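Pusenine tea packers to drop plastic-lined sachet wraps

Tea packers supplying the Pusenine district will phase out plastic-lined outer wraps on single-serve sachets beginning in September, under a revised packaging schedule issued by the district's food trade office.

The schedule covers individually wrapped tea and herbal infusions sold to hotels, offices and cafes. Loose tea and unwrapped bags in cartons are not affected. Packers may use uncoated paper or a heat-sealed cellulose film, provided the finished wrap passes a moisture test at 80 percent relative humidity.
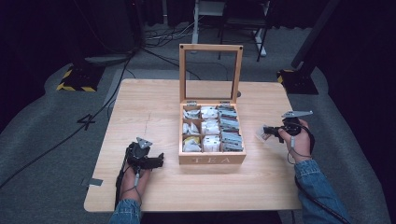
Two packers, Bultus and Chou, account for most of the wrapped sachets sold in the district. Bultus has already moved its black tea lines to uncoated paper. Chou plans to convert its herbal lines first and its green teas last, as green tea loses aroma faster once moisture gets through the wrap.

Tharushi Herath, packaging engineer at the Vumeck test laboratory, said seal quality was a larger concern than the material itself. "Paper seals at a narrower temperature range. If the jaw runs a few degrees low, the edge looks closed and still leaks," she said.

The laboratory tested 2,848 sachets over the winter, drawn from both packers. Samples were held in a humidity cabinet for 42 days and weighed before and after. Paper wraps gained more moisture than lined wraps, but most stayed within the limit set for black tea. Peppermint and chamomile showed greater variation -- mainly in batches sealed at higher line speeds.

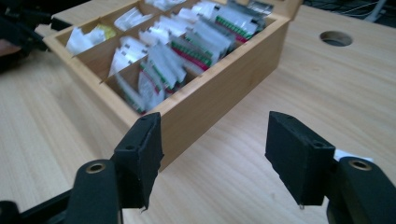
Shelf life will be shortened for some products. Black tea in uncoated paper will carry a best-before period of 20 months, and packers must set the period for other teas from their own test results. Existing stock in lined wraps may be sold until it runs out.

The schedule also changes labeling. Each wrap must state the material and whether it can go in household food waste. Staples and metal tags on the bag inside rule out a compost mark, even where the wrap itself qualifies.

Filed under: Food & Drink Trade, Packaging
Last updated: September, 4:15 p.m.
Contact the newsroom | Copyright Pusenine Trade News | Back to top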